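About Sonell

Sonell makes and refinishes tabletops, counters and work surfaces for schools, canteens, libraries and small laboratories. The company trades from a single site at Endstead, where cutting, pressing, edging and finishing are carried out under one roof. Sales and design staff work in the same building.

History

The Endstead works was built in 1875 as a slate yard. Slabs were sawn there for shelving, sinks and billiard beds. Demand for slate fell away between the wars and the yard turned to timber benches, mostly for schoolrooms. Pressed surfaces were added later, and the last slate saw was taken out when the present finishing shop was laid down. The sawing floor survives and is used for storing sheet material, as its load rating is higher than that of the newer bays.

The name Sonell was taken when the slate and joinery sides of the business were merged. Older customers may still hold paperwork headed Endstead Slate and Bench. Guarantees issued under that name are honoured for their stated term.

What we make

Standard tops are supplied in widths up to 1,200 mm and thicknesses of 18, 25 and 30 mm. Edges may be square, rounded or bevelled. Non-standard sizes are quoted from a dimensioned drawing. We do not quote from verbal measurements.

The Verosau range is our plain line, supplied in single colours with a matt face. It is intended for rooms where tops are replaced one at a time over several years, and the colours are therefore kept constant between batches. A retained sample from each batch is stored at Endstead and compared with the next under a fixed lamp.

The Somboon range covers patterned faces: stripes, borders and checks. Patterns are set out from the front edge of the top so that any part block falls at the back. Customers may choose two colours from the current card, which lists 48. Strongly contrasting pairs are popular in primary schools and dining halls. Closer pairs tend to be ordered for offices. Frames and legs are ordered separately and can be matched to the edge colour.

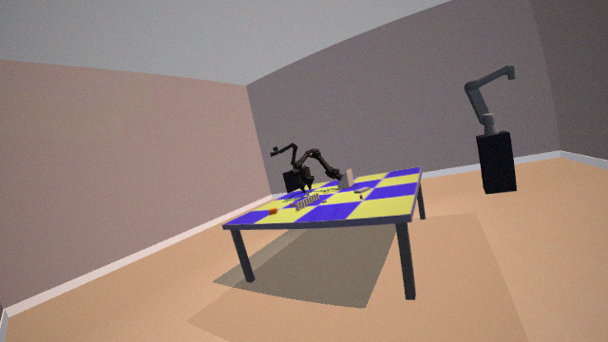
Testing

Each new face material is held for 600 hours in the test room before it is offered for sale. Samples are checked for fading, edge lift and staining. Stain tests use tea, ink, cooking oil and diluted bleach, left in place overnight and wiped off with a damp cloth. Results are recorded on a data sheet, which can be sent on request.

Tops are also checked for flatness before packing. The permitted bow depends on length and is given in the price list. A top outside the limit is recut to a smaller size or scrapped.

Refinishing

We accept used tops for refacing where the core is sound. Tops must arrive without frames or fixings. Swollen cores cannot be recovered and will be returned at the customer's cost unless disposal is agreed beforehand. The usual turnaround is about 204 working hours from receipt, longer in the school summer break.

Orders and visits

Orders are accepted in writing only. Lead times are confirmed with the order acknowledgement and run from the date on which drawings are approved. Colour cards and small samples are free of charge; full-size samples are charged and credited against a later order.

The sample room at Endstead is open by appointment. Sturdy shoes are required beyond the front office.

Page last revised Wednesday, June 29, 2022.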